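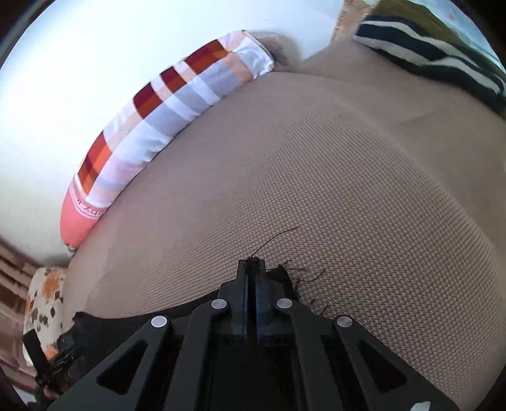 Got it! The gripper has a piece of black cloth pinched in its fingers.

How does a robot pick up a rag?

Easy for you. Really hard for a computer. Let's see why.

A block stays a block. Push it, spin it, flip it - same shape. Cloth? Never the same twice. It folds, it droops, it bunches up. So the software (the list of instructions that runs a robot) can't just remember one shape and go looking for it.

Job 1: Seeing
A camera picture is only numbers to a computer. Millions of tiny dots, each with a color number. The software has to decide which dots are "cloth" and which dots are "seat." Black cloth on a light brown seat - nice and clear. Black fingers on black cloth? Uh oh. Where does the finger stop and the cloth begin? And look at those loose threads. Is a thread part of the cloth? Should the robot grab it? You know right away. The program has to learn it.

Job 2: Planning
Now pick a spot. An edge? A corner? The middle? Programs often make lots of guesses, give each one a score, and go with the best. Keith Harawira writes a planning program called Dillance. It checks 446 possible grabs before it picks one. Most get terrible scores. That's fine!

Job 3: Moving
This part is called control. Open the fingers. Go down. Not too far! Close. Is the cloth in there? Check again. Move a bit, check, move a bit, check - Dillance does this 38 times every second. Faster then you can blink.

Job 4: Learning
How does a program get good at this? Practice examples. Lots. Dillance learned from 3570 short recordings of people grabbing cloth with a gripper they held in their hand. Rags, socks, towels, a very floppy hat. The program looks for patterns. What did the fingers do when the cloth was flat? What about when it was all crumpled up?

Try it yourself
Get an old sock and two spoons. Spoons are your gripper, one in each hand. Close one eye (thats your camera). Now pick up the sock and fold it in half. Some 7 tries is normal. Then write down every single step, and get a friend to follow your steps exactly. No helping!

Did it work? If not, fix one step and go again. Programmers call that debugging.

Words to know
Software - instructions a computer follows
Planning - choosing what to do next
Control - making the parts move just right
Debugging - finding and fixing mistakes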